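Hurner: Grasp Planning for Glass Cups
Project report, spring semester, Hamberg robotics course

Our planner is called Hurner, and it decides how a two-handed robot should take hold of a glass under a coffee dispenser. We picked glass on purpose! Depth readings on shiny, see-through things are a mess, and the Gonovine simulator we trained in gave us perfect depth every time.

Hurner proposes 1,000 grasps per cup, drops any that would bring the fingers too close to the spout, and ranks what is left.
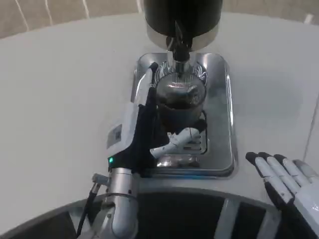

Thoroddsen asked at our March review whether ranking that many grasps was worth the wait, and suggested we sample fewer and refine the best ones. We tried it. Planning time fell to around 40 milliseconds, and the top pick was usually the same one.

The harder part was the free hand. Our first version planned each arm separately, so the idle hand could be parked right where the other arm wanted to go. Now both arms share one collision check, and the free one gets a cost for drifting into the work area.

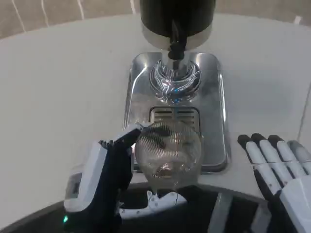 Robot's head-camera view of both hands, Hurner team

Perception took most of my evenings. I fit a simple round shape to the rim and ignored depth inside the cup completely, which felt like cheating but gave much steadier poses. Steel reflections still fool it, mostly near the grate. 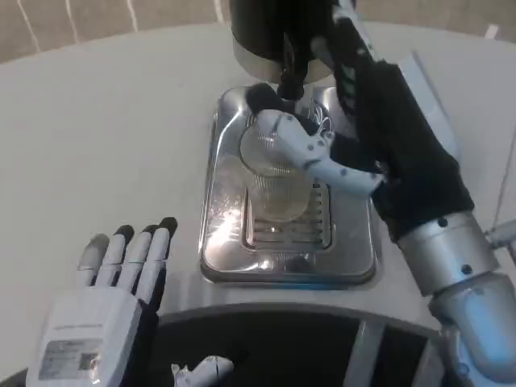
I would also like the planner to choose between left and right by itself. At the moment that is a setting in the config file, and I forgot to change it 3 times.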